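コラム > 手を動かす > 自作と修理
最終更新日:2020年5月2日(土)

蓋を開けるところから始めよう ――パソコンの中身を、もっと大勢で眺めたい

パソコンの側板を外す瞬間が好きだ。ねじを抜いて、手のひらで板をずらす。かすかに引っかかって、それからすっと動く。あの感触のためだけに、用もないのに机の下へ潜ったことが何度もある。家族には呆れられているが、好きなものは仕方がない。

今回書きたいのは、性能の話でも、どの部品を買えば得かという話でもない。中を見ること、触ること、それ自体がもっと普通の楽しみになっていい、という話だ。料理をする人が魚をさばくように、自転車に乗る人がチェーンを外して洗うように、パソコンを使う人がたまに蓋を開ける。それくらいの気軽さでいいと私は思っている。むしろ、そうなっていないのが不思議でならない。

私が最初に中を見たのは、父が勤め先からもらってきた古い事務用の機械だった。電源が入らないから好きにしていいと言われ、居間の畳に新聞紙を敷いてばらした。中学生だったと思う。どの線がどこへ行くのかまるで分からず、ただ緑色の板の上に小さな町があるように見えた。背の高いビルがあり、平屋が並び、道が走っている。その「町」という見立ては誰でも一度はするもので、私の発見でもなんでもないのだが、あのときの興奮はいまでもはっきり思い出せる。結局その機械は直らなかった。ねじが余った。それでも一週間ほど、学校から帰るのが楽しみで仕方がなかった。

いま私は、トリナドヴィルという小さな共同作業場に週に二度ほど通っている。名前は立派だが、要は元印刷所の一階に長い作業台を並べただけの部屋だ。木工の人もいれば、ラジオを直す人もいる。私の居場所は窓側の端で、そこに他人の古いパソコンや、引退した業務用の機械が流れ着く。掃除して、組み直して、使えるものは欲しい人に渡す。使えないものは部品にする。それだけのことを、もう何年も飽きずにやっている。

この作業場で覚えたことのひとつが、業務用の機械の中身の面白さだった。家庭用のパソコンを見慣れた目でサーバーやワークステーションの中を覗くと、何もかも配分が違う。飾りがない。光らない。そのかわりメモリーの差し込み口がたくさんあって、CPUの左右に振り分けられていたりする。初めてそういう基板を見たとき、私は思わず声を出した。左右に広がる姿が、翼みたいに見えたのだ。

理由を知るともっと面白い。CPUとメモリーは、ひっきりなしにデータをやりとりしている。だから配線はなるべく短く、長さもできるだけ揃えたい。差し込み口を片側に全部並べると、いちばん遠いものまでの距離が伸びてしまう。そこで両側に分ける。格好をつけて左右に広げたのではなく、電気の都合を突き詰めたらああいう姿になった。こういうことを知ってから眺めると、基板の上の空いた場所や、妙に曲がりくねった細い線までが意味ありげに見えてくる。蛇行している線は、たいてい長さを合わせるためにわざと遠回りさせているのだ。道草を食わせて到着時刻を揃える。なんて律儀な話だろう!

イラリ・トイヴォネンさんはこの作業場の古株で、私にその蛇行の意味を教えてくれた人だ。彼はもともと家具の人で、電気はあとから趣味で覚えた。だから見るところが少し変わっている。性能の数字にはほとんど関心がなく、「この留め具は三十年前からほとんど形が変わっていない」といったことばかり喜ぶ。たしかにメモリーの端を押さえるあの小さなつめは、よくできている。開いておいて、メモリーをまっすぐ押し込むと、切り欠きに食いついてぱちんと立ち上がる。道具がいらない。説明書もほとんどいらない。指先に手応えがあって、耳に音がある。家具の金物でここまで気持ちのいいものはなかなかないよ、と彼は言う。私も同感だ。

つめの色の話もしておきたい。白いつめと黒いつめが混ざっている基板を見ると、初めての人はたいてい「部品が足りなくて混ぜたんですか」と訊く。違うのである。多くの場合、あれは差す順番の目印になっている。先に埋める口と、あとから埋める口を色で分けてある。口そのものの色を変える流儀もあれば、つめの色だけ変える流儀もあり、どちらを先に埋めるかは機種によって違うから、最後は説明書や側板の裏の図を見ることになる。それでも、組む人間に向けて設計者が残した合図がそこにあるというのは嬉しい。顔も知らない誰かが、未来の私の手元を心配してくれているのだ。

とはいえ、反対意見があるのもよく知っている。

ひとつは「いまの機械は開けるようにできていない」というものだ。これは半分当たっている。薄いノート型には、接着剤で固めてあったり、メモリーが基板に直付けされていたりするものが多い。薄くて軽いことの恩恵は私も受けているから、頭ごなしに責める気にはなれない。ただ、机の下の箱はまだ開く。会社の倉庫に眠っている箱も開く。開くものが残っているうちに開ける楽しみを知っておけば、次に買うときの選び方が変わる。開かないものを選ぶにしても、何を手放すのか分かって選べる。その差は小さくないと思う。

もうひとつは「壊したらどうするんだ」という声で、こちらのほうがずっと切実だ。私も壊した。CPUの受け口の細かい接点を曲げたことがある。あの受け口には、金属の細い端子がびっしりと生えているものがあって、斜めから指が触れただけでだめになる。私がだめにしたのは作業場でもらってきたばかりの板で、照明を近づけて覗くと、端子の列の一か所だけ光り方が違っていた。あの瞬間の、胃が冷たくなる感じといったらない。縫い針と拡大鏡で二晩かけて起こしたが、ついに動かなかった。

けれども、その失敗は私をCPUから遠ざけるどころか、すっかり夢中にさせた。曲がった一本をにらみながら、では曲がっていない残りはいったい何をしているのだろうと考えたのだ。端子の数を資料で調べて、呆然とした。千を軽く超えている。そのひとつひとつに役割がある。電気を送るもの、信号を運ぶもの、ただ地面の役をするもの。それだけの数の接触を、金属の枠とレバー一本で均等に押さえつけている。だからあのレバーは、下ろすときに不安になるほど重い。みしり、と嫌な音がすることもある。初めての人はそこで必ず私の顔を見る。大丈夫、それで合っています、と私は言う。

ロウィーナ・マルケスさんも、そうやって私の顔を見た一人だった。彼女は近くで語学教室を開いていて、教室の古い機械を延命させたいと持ち込んできた。最初は腕を組んで見ているだけだったのに、二回目には自分でドライバーを握り、三回目には私より先に側板を開けていた。静電気が怖いと言うので、作業の前に塗装のない金属に触ることと、板は縁を持つことだけ伝えた。それと電源コードを抜くこと。抜いたあと電源ボタンを一度押しておくこと。最初に覚えるのはこのくらいでいい。もちろん上を言えばきりがないし、腕に巻く帯を使うに越したことはないけれど、注意書きを山ほど渡されて楽しくなる人を私は見たことがない。

彼女が気に入ったのは、意外にも掃除だった。古いCPUの上に固まったグリスを、薬局で買えるアルコールと柔らかい布で拭っていく。灰色の膜が取れて、下から銀色の蓋が出てくる。そこに小さな文字が何行か刻んであるのが読めるようになる。型番や記号の並びで、意味の分かるものも分からないものもあるが、とにかく読める。「化石の掃除みたい」と彼女は言って、その日は予定していた作業を放り出し、箱にあった古いCPUを端から磨いて帰った。楽しみ方は人それぞれでいい。磨くだけの人がいたっていいではないか。

正直なところ、私がいちばん強く言いたいのはこのあたりなのだ。パソコンの自作や修理という趣味は、外から見ると競技のように見えるらしい。速さを競い、値段を競い、知識を競う。そういう楽しみ方も大いに結構だが、それだけが入口だと思われているのはもったいない。私は速い機械が欲しくて蓋を開けているわけではない。中が見たいのだ。差し込み口が並んでいるところ、ねじが対になって板を留めているところ、米粒より小さな部品が整列しているところを、明るい光の下で、心ゆくまで見たいのである。

昨年の十二月、作業場で小さな催しをやった。題して「開けるだけの会」。直さない、組まない、ただ開けて見る。持ち込みは自由で、手ぶらの人には私たちの在庫を貸す。会場の準備を引き受けてくれたプーン・ジュイリンさんは、来ても五人だろうと言っていた。だが蓋を開けてみれば(これは洒落ではない)、椅子が足りずに立って見る人が出た。近所の小学生、定年したばかりの元測量士、編み物の会の帰りに寄った人たち。編み物の人たちは配線の束ね方に大変厳しく、私の自信作を見るなり「これはほどいてやり直したほうがいい」と口を揃えた。やり直した。見違えるほどよくなった。

その会で一番人気だったのが、業務用の基板を載せた台だった。見どころを話す役を私が務めたのだが、用意していた話の半分もできなかった。質問がどんどん出てくるからだ。この白い印刷の文字は誰が読むのか。空いている口は空いたままでいいのか。板はどうして緑なのか。最後の質問にはとくに詰まった。緑は基板を覆う保護膜の色で、昔からの習慣で緑が多いのだが、では最初になぜ緑だったのかとなると諸説あって、私には断言できない。そう答えると、質問した小学生は「じゃあ調べてきます」と言って、ほんとうに次の週に紙にまとめて持ってきた。そこにも「諸説あります」と書いてあった。

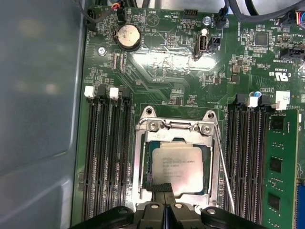

空いている口の質問には、少し丁寧に答えたい。答えは「空いたままでいい」だ。もちろん、メモリーは決められた組み合わせで差したほうが力を出せる。左右に振り分けた基板なら、説明書の図のとおりに埋めていくのが筋である。けれども試しに火を入れるだけなら、最低限の枚数でいい場合が多い。むしろ私は、素性の分からない板を最初に動かすときは、できるだけ少なくすることにしている。少なければ、動かなかったときに疑う相手も少ない。動いたら一枚足す。また動いたらもう一枚足す。まどろっこしいようで、これがたまらなく楽しい。画面に出る容量の数字が、足すたびに律儀に増えていくのだ。

それに、空いている口というのは眺めていて気分のいいものだ。まだ足せる、という余地がそこに形になって並んでいる。溝を上から覗くと奥に金色の接点が見えて、使われていないぶん妙にきれいだったりする。引っ越したばかりの部屋の、何も置いていない棚に似ていると思う。全部埋まった基板にも迫力はある。どちらが好きかと訊かれれば、私は断然、空きのあるほうだ。

お金の話もしておこう。この趣味は高くつくと思われがちだが、見るだけならほとんどかからない。私が練習用に使っている板は、作業場の隣にある古道具の店「ウスティコ」の店先で、300円の札がついて段ボール箱に入っていたものだ。動作は保証しません、と書いてある。望むところだ。店主のサリム・オゴラさんはパソコンに興味がなく、板を「額に入れると映える柄もの」として仕入れている。実際に額に入れて売っていたこともあり、そちらは2641円の値がついていた。高いのか安いのか分からない半端な値段だが、額の仕入れ値から計算するとそうなるのだという。

私はこの店の値付けが好きだ。性能ではなく見た目で値段が決まるから、時代遅れかどうかが関係ない。古い板ほど部品が大きくて見ごたえがあるといって、むしろ高くなることさえある。新しい機械の値段ばかり追いかけていると忘れそうになるが、どの板も、ある時期には誰かが線を引き、何度も引き直して作った成果なのだ。二束三文になったあとも、その線は一本も減っていない。

ドライバーは一本、まともなものを買うといい。先端に軽く磁気のついた、握りの太いプラスがあればほとんどの箱は開く。私のは作業場に出入りの工具屋「スワイ」で買った、税込み1947円のもので、これは安物で二度ねじ山をつぶしたあとの買い物だった。あとは小皿。抜いたねじを入れる。皿は二枚あるとなおいい。外側のねじと内側のねじを分けておくと、戻すときに悩まずに済む。私は醤油皿を使っている。豆皿の柄を選ぶのもまた楽しくて、ここには書ききれない。

明かりにもぜひ凝ってほしい。真上から強い光を当てると、基板の表面が光って、肝心の文字が白く飛んでしまうことがある。金属の蓋に刻まれた文字などは特にそうで、真正面からだとまるで読めない。光を横へ逃がし、首を少し傾けると、ふっと浮かび上がる角度がある。この角度を探す時間が私は大好きだ。スタンドの首を曲げ、自分の首も曲げ、端から見れば相当おかしな姿勢だろうけれど、読めた瞬間には小さく拳を握ってしまう。

ゴドフリー・アスマニさんという、もう会う機会の減ってしまった先輩がいる。長く業務用機器の保守をしていた人で、現場を離れるときに手持ちの資料をまとめて作業場に譲ってくれた。その中に「ウェセッティ」と表紙に書かれた手書きの帳面がある。何の名前なのか訊きそびれたままなのだが、中身は、彼が開けた機械の覚え書きだ。どこのねじが固かったか。どのつめが折れやすいか。どこに手を入れると指を切るか。数えたわけではないが、300台ほどの記録があるのではないかと思う。性能のことはほとんど書いていない。そのかわり、ときどき余白に「中がきれい」とだけある。

この「中がきれい」が出てくると、私は嬉しくなってページに付箋を貼る。仕事で毎日開けていた人が、それでも書き残さずにいられなかったきれいさとは、どんなものだったのだろう。配線の取り回しか、部品の並びか、それとも単に埃がなかっただけか。いつか同じ機種に出会って確かめたいと思い、型番を書き写した紙を道具箱の蓋の裏に貼ってある。これまでに一台だけ見つけた。側板を外して、たしかにきれいだと思った。どこがと言われると困るのだが、手を入れる場所に手が入り、外したいものが順番どおりに外れ、次に開ける人のことが考えてあった。私はその日、何も直さずに三十分ほど眺めて、また蓋を閉めた。

もしあなたの机の下に古い箱があるなら、次の休みに開けてみてほしい。保証の期間だけは先に確かめて、コードを抜いて、皿を用意して。直そうと思わなくていい。埃がたまっていたら、掃除だけして閉めればいい。分からない部品だらけでもかまわない。私にだって分からない部品はいくらでもある。先週も、コンデンサーの脇にある小さな部品の正体をめぐってトイヴォネンさんと一時間近く話し込み、結論が出ないままお茶になった。

開けるだけの会は、人が集まれるようになったらまたやるつもりでいる。編み物の会の皆さんには、もう配線の束を取ってあるので、ぜひまた叱りに来ていただきたい。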